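Home About Bags & Bits Pantry Older Posts Subscribe

The bag drawer finally beat me

There is a drawer in my kitchen, the deep one to the left of the stove, that has not closed properly since October. You could get it most of the way and then it would stop, with a corner of something poking out the top like a tongue. I'd push it with my hip while I was cooking. I got pretty good at that.

What was in it was bags. Grocery bags, tote bags, paper bags with the twisty handles, the insulated one that smells faintly of shrimp no matter what I do to it, and a huge wad of plastic produce bags I was saving for, I don't know, some kind of produce emergency. Last Wednesday I went to get one single bag to run to the store and the whole drawer front came off in my hand. So that was my evening!

I screwed the front back on (two of the screw holes were stripped, so I did the toothpick and wood glue trick, and so far it's holding) and then I sat on the floor with the whole mess and made myself go through it.

I counted. I wish I hadn't, but I wanted to know. There were 172 plastic produce bags. One hundred and seventy-two! In my defense they weigh nothing and they squash down to the size of a grapefruit, so it never felt like I was adding to a pile. Then there were 34 bags of the kind you're supposed to reuse, the proper ones with handles, and I live in a house where we do one big shop a week and carry maybe six bags in from the car.

The 34 were a strange bunch when I saw them all together. Four of them came from Billis, the garden place out past the highway, which gives you a canvas tote if you spend enough on mulch, and apparently I have done that four times. Two were from the Skidness 10K, which I did not run. I stood at the side of the road with a cowbell and was handed a bag, and then the next year the same thing happened. There was one with a broken zipper, one with a hole burned in it (a candle, long story, not a good one), and several of that crinkly fake-fabric type that starts shedding little flakes after a year or so and gets all over your sweater.

The flaky ones went first. I don't think there's any saving those once they start. The burned one went too. The shrimp bag got one last chance, a night on the porch stuffed with crumpled newspaper and baking soda, and in the morning it smelled like shrimp and newspaper, so goodbye to the shrimp bag.

After that it got harder. I had this idea that I'd keep ten, and I did not keep ten. I kept sorting them into a yes pile and then taking things out of the other pile when I wasn't looking, if that makes sense. The Billis totes are really sturdy! They stand up on their own, so you can load them by yourself without one hand holding the mouth open. I kept two for heavy stuff, potatoes and cans and the cat litter, and the other two went over to my neighbor's porch with a bunch of tomatoes in each.

The paper ones I flattened and slid in next to the cookie sheets, where they take up no room at all, and I use them for recycling day. The produce bags I split up. A big handful went under the sink for wrapping anything gross before it goes in the trash, and the rest I took back to the store where they have the barrel by the door. I felt a little silly feeding them in by the fistful while people were trying to get carts.
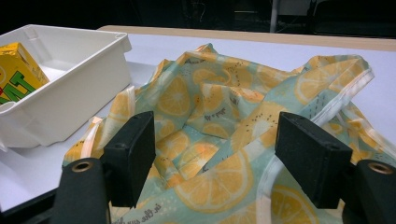
My favorites are the thin, silky, squashable kind, and I'm a bit ridiculous about them. They come to the beach, they come to the library, and I've used one as a pillow on a bus. What I can't do, and have never been able to do, is fold one. I've watched the videos where you go in thirds and then roll toward the handles, and by the second fold the thing has slithered off the table. The citrus one is the worst of the lot for it, all mint green with fat orange and yellow slices and little bits of cursive writing in between, and it will not lie flat for love or money. It just sits there in peaks like meringue, with those white-edged handles flopping wherever they like. I've decided that's fine. It's so cheerful that I don't want it rolled up in a tube in a drawer anyway.

So the thin ones don't get folded anymore. They get stuffed. I bought a plain bin from Durkodmont, the shallow size, and put it in the bottom of the drawer, and all the soft bags get crammed in on the right with no technique whatsoever. The sturdy ones stand on the left like file folders. If the bin is so full that the drawer sticks, something has to leave, and that's the whole rule. I did look at one of those wall-mounted dispenser tubes and then remembered I'd have to drill into tile, so no.

The other half of the problem is getting the bags back out to the car, and I haven't solved that. I come in, unpack, feel very pleased with the fridge, and leave every single bag in a heap on the counter. What I'm trying this month is hanging them on the doorknob as I empty them. It looks terrible and it has worked twice. On the third trip I stepped right over them on my way out, and then had to juggle eggs, a watermelon and a thing of paper towels across the Ebrahimi Market parking lot. The watermelon lived, and so did most of the eggs.

I washed everything that stayed, by the way, and if you've never washed your grocery bags I'd gently suggest it. The thin ones went in on cold with the dish towels and I hung them over the shower rod. The canvas ones I did separately, after the year I turned a load of white socks a sort of pale mustard. Check the seams while they're damp, too. I found a handle on one of the Billis bags that was hanging on by about an inch of thread, so I ran it under the machine a couple of times in the ugliest zigzag you ever saw.

Next up is the cabinet with the plastic containers and their lids. I opened it this morning, had a good look, and closed it again.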